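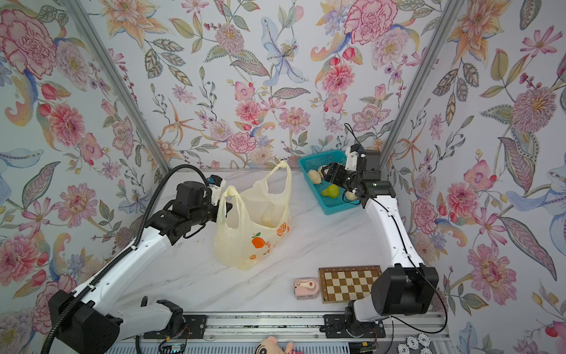 水果袋和小网篮：买菜回来那十分钟

分类：厨房收纳 / 小窍门

我家买水果一直用那种薄薄的塑料提手袋，浅黄色、半透明，正面印着一只带绿叶的橙色果子，看着就开胃。以前一进门袋子随手一丢，第二天底下那个准压出一块软印，气得我不行。后来改成先把袋子立在台面上，两只提手往上拎直，再一个一个往外拿，顺手多了！

旁边放一只塑料网篮。颜色随你，我偏爱蓝绿色，跟白色大理石纹的台面摆在一起特别清爽，要是墙上还贴着大花墙纸（牡丹、百合开得满满当当的那种），那就更热闹啦。网篮四面透气，洗过的水果放进去，底下垫一张厨房纸，晾到表皮干了再收。

我的顺序是这样的：

1. 先擦台面，再放袋子。
2. 硬的先拿，苹果、橙子垫底；桃子和熟透的柿子最后放，别叠两层。
3. 有磕碰的单独挑出来，当天吃掉，或者切块煮糖水。我一般用260克果肉配40克冰糖，小火煮到果肉发软，喜欢酸一点的挤几滴柠檬。
4. 香蕉别进篮子，找个钩子挂起来，跟苹果离远点。

网篮我用过两只，Ahonen那只底脚高，沥水快；Nakix的便宜，就是棱角有点刮手，拿细砂纸磨两下就好。买之前量一量冰箱隔板的深度，我第一次没量，买回来门都关不上……

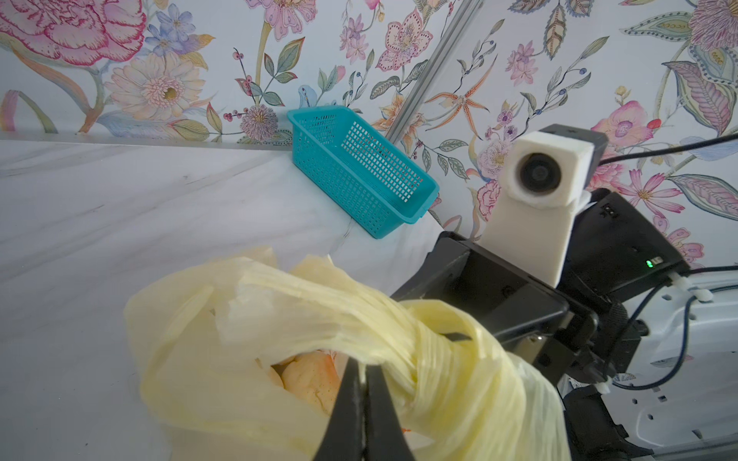 Emmont社区生活小组 · 厨房角

接着说袋子。拎去给邻居的水果，我喜欢把提手拧两圈再捏住，袋口收紧了，路上不会滚出来。拧就够了，千万别打死结，薄膜一拉就变形，最后只能剪开，好好一只袋子就废了。真打上了结也别硬扯，先把结往中间推松，再用筷子尖慢慢挑。

袋口记得留条缝！水果闷在里头容易出水汽，夏天尤其明显，七月里我放一个晚上就能摸到潮。熟得快的，干脆到家就腾进篮子。

空袋子抖一抖，内面用湿布擦过，晾干，对折再对折，卷成小卷塞进纸巾筒里，一个筒能塞好多。沾了果汁的我会用温水加一滴洗洁精冲一下，倒扣在水龙头上，早上起来就能收。

网篮一周刷一次，小方孔里爱藏果皮屑，旧牙刷最好使。Leena Lindqvist上次教我往水里加一勺小苏打，泡一刻钟再刷，发黄的地方淡了不少，Warkcombe那边的几个朋友也跟着学去了。

再啰嗦一句称重的事：我那个篮子装满最多520克草莓，再多底下的就要烂，所以草莓我现在都分两次买。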